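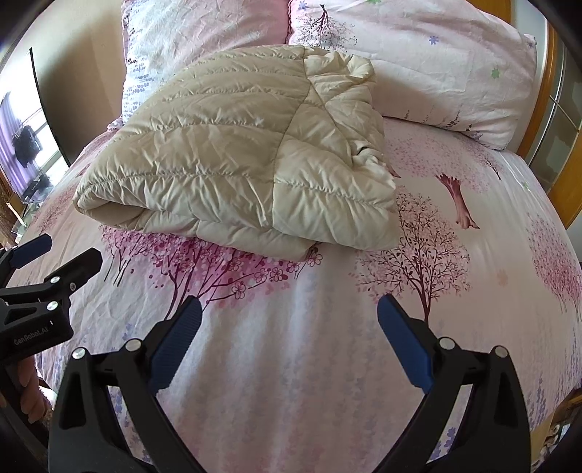 MUNORA, Sunday, April 26, 2020

Hevance has suspended all powered trials of its Masik bed-making robot after one of the machines failed to let go of a comforter and pulled it, along with a pillow and a bedside lamp, onto the floor of a test bedroom at the company's Murthy Street centre.

No one was hurt. An operator standing at the foot of the bed pressed the emergency stop, and the arm came to rest with the cover still in its grip. The lamp was broken and the cover was torn along one seam.

The company said the eight Masik units at the centre have been switched off and will stay off until an internal safety review is finished. The review is expected to report in June.

Work with hand-held grippers is continuing. In that part of the program, staff carry out ordinary bedroom tasks themselves, such as folding a quilted comforter on a made-up bed, and a camera on the gripper records each movement. The recordings are later used to teach the robots. The hand-held tools played no part in the incident, Hevance said, and no fault has been found in them.

According to a notice sent to partner organizations, the robot had been asked to fold a comforter in half and leave it in the middle of the bed. It completed the first fold. On the second, the left fingers closed on the cover and on the edge of the fitted sheet beneath it. When the arm lifted, the sheet pulled tight against the mattress and the load on the wrist rose quickly.

The robot is designed to open its fingers when the load passes a set limit. In this case the command to open was sent, but the fingers stayed closed. The arm then moved back toward its resting position, as it would after a normal release, and took the bedding with it.

"The arm should not have moved until the fingers were confirmed open," the notice says. "The check that should have prevented this was present in the software but was not active in the version installed on this unit."

Hevance said the check had been turned off during an earlier round of speed testing. It was meant to be restored before the robot went back into general use. The company's records show that the change was approved, but there is no entry to show that anyone confirmed it had been reversed. Two other units at the centre were found with the same setting. Neither had been involved in a fault.

The reason the fingers did not open is still under study. Engineers have so far found that a thin fold of fabric had worked its way into the joint of one finger. They have been able to jam the joint in the same way on the bench with a glossy quilted cover, and have not been able to do so with cotton blankets or towels. Hevance described this finding as preliminary.

The Masik trial began last year and is intended to show whether a robot can help with bed-making and linen changes in supported housing. All of the work to date has taken place in furnished test rooms. No unit has been placed in a resident's home, and the notice says none will be until the review has been accepted by the company's safety office and by the housing providers taking part.

The unit in question had run for 886 hours before the incident. Its service log lists 763 folding attempts with quilts and comforters, a category the company has treated as more difficult than sheets because of the thickness of the material and the way it slides. Earlier faults in that category were recorded as dropped or uneven folds. None was recorded as a failure to release.

A separate question for the review is how close people should be allowed to stand while an arm is working. Current rules at the centre let one operator remain beside the bed, provided the stop button is within reach. The operator in this case was outside the path of the arm. The lamp was not. Until the rules are revised, furniture other than the bed itself is to be moved out of reach of the arm before any powered test.

The notice sets out several steps to be taken before the robots are switched on again. The release check will be made a permanent part of the software, so that it can no longer be turned off from the test menu. Finger joints will be fitted with a fabric cover, and the cover will be tested for 1,000 grip-and-release cycles with quilted material. Each unit will be inspected and signed off by a person who did not work on it. Operators will repeat their emergency stop training.

The review will also look at the instructions given to staff who make the recordings. At present they are asked to show the task being done well, with the cover gripped cleanly and the sheet left in place. Reviewers will consider whether recordings should include cases in which the fingers catch a second layer of cloth and the person backs off and tries again. Hevance said it had not reached a view on this and that existing recordings would be kept.

Staff taking part in the hand-held work have been told that their schedules are unchanged. They have been asked to report any snagging of fabric in the fingers of their tools, however minor, and to set aside any bedding that is found to be torn so that it can be examined. Torn items are not to be mended or returned to the linen cupboard while the review is open.

Visitors will not be admitted to the test rooms during the suspension. Demonstrations that had been planned for housing providers have been withdrawn from the calendar, and the company said it would write to those affected once new dates are known.

The Murthy Street centre has reported one earlier stoppage, when a unit lost power partway through a pillowcase change. That matter was traced to a worn cable and closed without further action.

A summary of the review's findings will be made available to partner organizations and to staff at the centre. Questions about the suspension may be directed to the Hevance safety office in Munora during business hours.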